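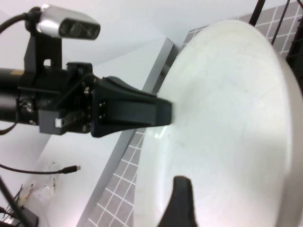 Skumer Round Table, White

The Skumer is a large round table with a smooth white top and a rounded rim. It is sold by Sallden for dining rooms, break rooms, workrooms and studios. The top is circular throughout, with no flat side and no extension leaf, and is supplied in one color only. The finish is slightly glossy and reflects overhead light, so buyers fitting a room with bare bulbs or unshaded strip lights should consider the matte version listed under Related Items.

Top and rim

The rim is rounded and pale, in the same white as the top. No separate edge strip is fitted and none should be added. Clamp-on lamps, vises and cable trays must be used with the protective pads from the accessory list. Clamp pressure on a rounded rim is concentrated on a narrow line and will mark the finish if the pads are left out. Marks of this kind are not covered by the warranty.

Do not drill the top. Inserts for table-mounted outlets are available on the Morin rectangular table and cannot be retrofitted to the Skumer.

Surface wear

White gloss finishes show use. Faint smudges and scuff marks appear on tables in daily service and are most noticeable at a low angle to the light. They fall into two groups:

Smudges: residue on top of the finish, mainly from hands, rubber feet and cable jackets. Remove with warm water and a small amount of dish soap on a soft cloth. Dry with a second cloth.

Scuffs: dark transfer from plastic or painted metal. Remove with a white eraser or a damp melamine sponge, light pressure only. Repeated use of a melamine sponge in the same spot will dull the gloss.

Scratches that can be felt with a fingernail are in the finish itself and cannot be cleaned out. Do not use scouring powder, acetone, or furniture polish containing silicone. Polish leaves a film that attracts smudges faster than the untreated surface and has to be stripped before any repair.

Placement and floors

The Skumer is suitable for tile, sealed concrete, vinyl and hardwood. Each foot has a threaded leveler with 20 mm of travel. On tiled floors, set the feet on the tile faces and keep them off the grout lines where the layout permits. A foot resting half on grout will work loose over time and the table will rock. If a foot has to land on a joint, use the wide glide (sold in sets, see Accessories).

Leave 60 cm of clear floor on all sides for standing work. For seated use, allow more, depending on the chair. Where the table stands next to a rail, partition or wall, measure from the outermost point of the rim.

Route power cables away from the feet before leveling. A cable pinched under a glide is difficult to see once the table is in position.

Assembly

Assembly requires 2 people. The top is heavy for its thickness and should be carried on edge, never flat. Lay the packing blanket on the floor and place the top face down on it before opening the hardware bag.

Attach the base with the bolts supplied, finger tight. Square the base, then tighten in opposite pairs. Turn the table over with one person on each side, lifting by the base and the rim together. Set the levelers last, with the table in its final position. Check the bolts again after the first month of use.

Hex key and blanket are included. Keep the blanket for moving the table later.

Accessories

Wide glides for tile and grout
Clamp pads for rounded rims
Fotley clear surface mat, round, cut to fit inside the rim
Touch-up kit, white gloss

The Fotley mat is recommended where tools or equipment will be set down on the top. Lift it and wipe underneath once a week. Grit trapped under the mat will scratch the finish.

Delivery and returns

Tables ship in two cartons, top and base. The cartons may arrive separately. Inspect the rim for damage before signing, as the rim is the part most often hit in transit. Report damage with the carton number. Returns are accepted on unassembled tables in original packing. Assembled tables are accepted only for a manufacturing fault.

The warranty covers the finish for 2 years in normal indoor use. Outdoor use and use in unheated rooms are excluded.

Contacts

Product questions and replacement parts: Karine MacDonald, Sallden Furniture Desk
Volume orders and room layouts: Danica Vidmar, Sallden Projects

Related Items

Skumer Round Table, White Matte
Morin Rectangular Table
Fotley Surface Mats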